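Clear Out the Junk Drawer With One Big Bin

Posted by Evelien Dierckx, Apr 3, 2025

I love a junk drawer clear-out! It's my favorite little job in the whole house, and it's the one people keep putting off. You pull the drawer open for tape, you push past old receipts and dried-up markers, you give up and buy more tape. If you have an hour and a table, you can fix it today.

The method I use is one I picked up from my neighbor Arnout Van Wijk, who used it on his garage shelves. Everything goes into one big open bin first, and you sort from there. I used to tip the drawer straight onto the table and half of it would roll off onto the floor. A bin with sloping sides keeps it all in one place, and small things slide down to the bottom where you can find them.

What you need

One large open bin or tub, wider than your drawer if possible
A table at a comfortable height
6 small containers (yogurt tubs and jar lids are fine)
A damp cloth and a dry one
A trash bag
A marker and some masking tape for labels

Step 1: Empty the drawer

Take the drawer all the way out if it will come. Tip it slowly over the bin, then knock the back corner with your hand to free the paper clips and crumbs. Wipe the inside with the damp cloth and leave it somewhere to dry while you do the rest.

Step 2: Pull out the trash

Do this fast and don't think too hard. Dead pens, takeout menus, twist ties, mystery keys that fit no lock you own - out they go. Batteries go in a separate tub for the recycling drop-off, never in the bag. I found 11 of them last December, and four still worked in the TV remote.

Step 3: Make one row

This is the fun part! Push the bigger things up against the side of the bin nearest you so they make a loose row. It doesn't need to be straight. What you want is some open floor in the middle, so the small and flat things stop hiding under the chunky ones. Leave anything you're unsure of on the far side for now.

Once there's space, you'll be amazed how quickly you make up your mind. You pick up one thing, you look at it, it goes in a tub. If you're holding something for longer than a few seconds, put it back and take the next one.

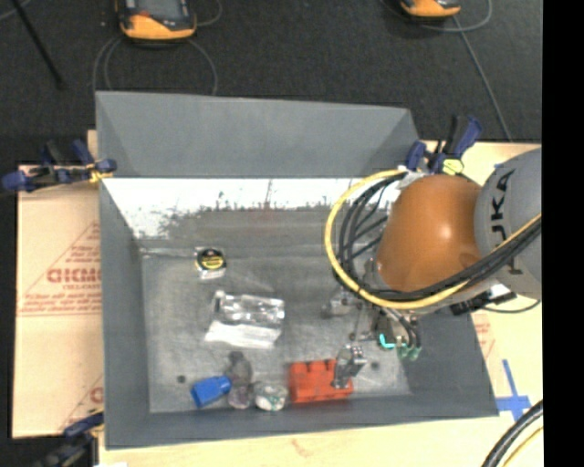 The row along the near side, with the tape measure and a clear plastic package still to go.

Step 4: Sort into tubs

My six are measuring and tools, tape and glue, writing, batteries, kitchen odds and ends, and "belongs in another room." Yours will be different. Label them before you start, or you'll end up with two tubs of the same thing (I've done it more than once).

Clear packages get opened or tossed. If I can't remember what the spare part inside is for, I write today's date on it and give it until the next clear-out.

Step 5: Load the drawer

Put the things you grab most at the front. For us that's the tape measure and the scissors. Tubs that are too tall can go on their sides, or cut them down with kitchen scissors and run tape over the edge. Close the drawer a couple of times before you call it finished - if something catches, it's usually the glue bottle.

Then walk the "another room" tub around the house right away, while you still have the energy. Wipe out the bin with the dry cloth and put it back wherever it lives. Mine goes under the stairs, full of gift wrap.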